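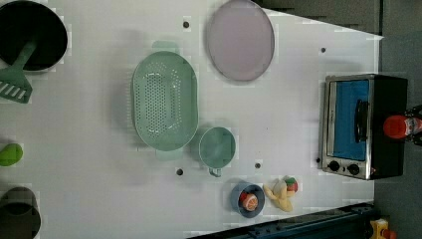 Do you need to have seen the TV series before you read the book?
The book stands on its own, and a fair few of us came to it cold.

Thread: Cevesen - the book of the series (Murkport Readers board, History)

pantelis_l
Finished it last night! For anyone who missed it, Cevesen was the telly series about the old river port and the families who ran the salt trade there. Oana Mihăilă presented it, and now she's written it up properly, all 18 chapters. I watched every episode twice and I still learnt heaps. The chapter on the harbour ledgers got maybe two minutes on screen, and in the book it's the best thing in there - who owed whom, who paid in rope, who skipped town.

zeke_crenshaw
Glad you liked it. I'm halfway and finding it a bit of a slog, to be fair. The series had those long shots of the estuary that did half the work. On the page you get three paragraphs on tide levels and I've started skipping them.

pantelis_l
Nooo, don't skip the tides! They come back in the bit about the siege. Page 186 in my copy.

maricica.r
I'm with Pantelis on this one. My favourite part is the letters from Ilie, the clerk who kept writing home to complain about his boots. She quotes them at length and they're so funny (and then quite sad). The series only used one, and they had an actor do it in a booming voice that didn't suit him at all.

zeke_crenshaw
Okay, the letters are good. I'll give her the letters.

ionut_lungu
One grumble from me. She dates the great fire to 1562 in chapter four and never mentions that the date is argued over. In the series she at least said "probably". I'd have liked a footnote. Still a terrific read and I've already lent mine out.

maricica.r
There is a note, Ionuț! It's at the back, number 91. They're endnotes, so you have to go looking.

ionut_lungu
Ha, found it. Well, borrowed it back and found it. It's two lines long and I don't think it settles anything, but fair enough, grumble reduced by half.

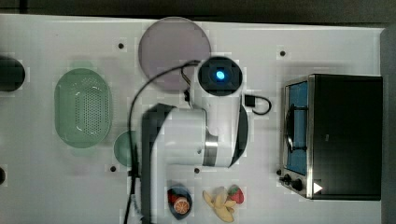

Is the paperback the same as the hardcover?
The text is the same, but the colour plates are printed in black and white in the paperback.

zeke_crenshaw
That would explain my maps. I can't tell the river from the road on half of them.

pantelis_l
Oh, that's a shame, the maps are gorgeous in colour. Try the library for the hardcover, ours got two in. Tritora did the printing and the paper is lovely and thick.

maricica.r
Has anyone heard the interview she did in November? She talks about cutting a whole chapter on the shipwrights' guild because her editor thought it was too dry. I'd have read it! I'd read a whole second book of it.

ionut_lungu
Same. Dry is what I'm here for.

zeke_crenshaw
You people are a different species. I'm on chapter 11 now though, and the siege has started, and I did have to go back and read the tides.

pantelis_l
Told you! Let us know how you go with the ending, I've got opinions about that last chapter and I'm sitting on them till you're done.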